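Wednesday, evening

Started on the folding at twenty past six. The backlog goes back to the Kandgate trip, so nearly 20 pieces, most of them dark. I put the lamp on full. Under the ceiling light alone I can't separate navy from black, and last month a navy shirt spent two weeks in the black stack.

Sorting rule for tonight: by fabric weight first, color second. Weight decides how a piece folds and where it goes in the drawer. Color only decides how easily I find it again. Thick items to the left, anything smooth and thin to the right, whites kept apart until the end.

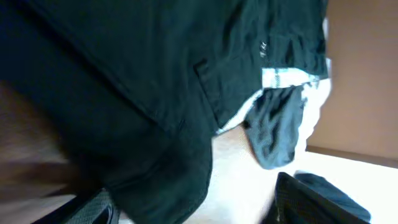
Smooth fabrics are still the slow part of the job. Cotton holds a crease once it has been pressed flat with the forearm, but anything with a finish on it slides back open. The dark green one with the striped band, white and pale blue, is the usual offender: the main part lies fairly flat and then the lower part bunches up under its own weight. I have tried folding it in thirds and in quarters. Thirds is better. Fewer layers, less slip. It goes on top of a stack and never in the middle, or the stack leans.

Measured the drawer again while I was at it. The Zuter dresser is sold as 105 cm wide, but that is the outside. Inside each drawer there is room for three stacks side by side if the folded width stays under 30 cm. My old habit gave something closer to 34, which explains the third stack riding up against the side. I cut a piece of cardboard to 29 cm and used it as a gauge for the T-shirts. It works, though pulling the board out drags the bottom layer with it. Slower pull, one hand flat on top – that fixed most of it.

Seams next. I check them on every piece before it is folded and put anything that needs thread on the chair. Two went there tonight, one for a hem and one for a loose button. The heavier teal things I go over twice, running a thumb along the stitching, and I look at the pockets for paper. One old receipt this time, from Fiadzo, 1,061 for the winter bedding. Filed it.

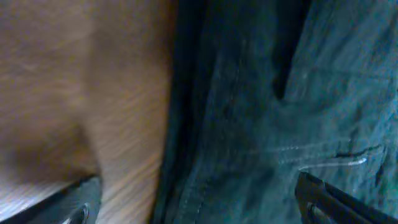

Fiadzo's care sheet says to hang anything with a lining and not to fold it at all. The folks on the laundry board disagree with that, and so did a message I got tonight after I posted my drawer measurements, which held that folding is fine as long as the fold falls beside a seam and never on it, and that a hanger does more harm to the shoulders over a winter than a drawer ever will. I'm inclined to agree. I have 2 free hangers in any case.

Steam iron: the Voltska is leaking at the base again. Drained it, dried the plate, left it standing upright on a towel. If it still drips tomorrow I will order the gasket. No ironing tonight, so everything went through on hand pressure only.
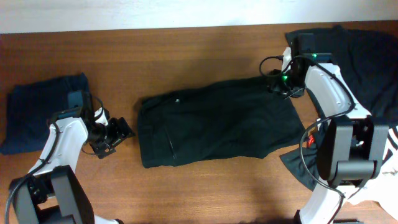 Order of work matters more than I used to think. I used to shake out the whole pile at once and then run out of table. Now one piece gets spread at a time, the finished ones stay left, and the rest wait on the right until there is room. With the black one laid out as a wide rectangle in the middle and the navy already folded square beside it, there is still enough wood showing to turn a sleeve without knocking anything. The big crumpled black one at the upper right can wait. It needs the full table.

Done by 7:40. Two drawers closed without pushing. Mending is on the chair, whites are for tomorrow, and I need to buy navy thread.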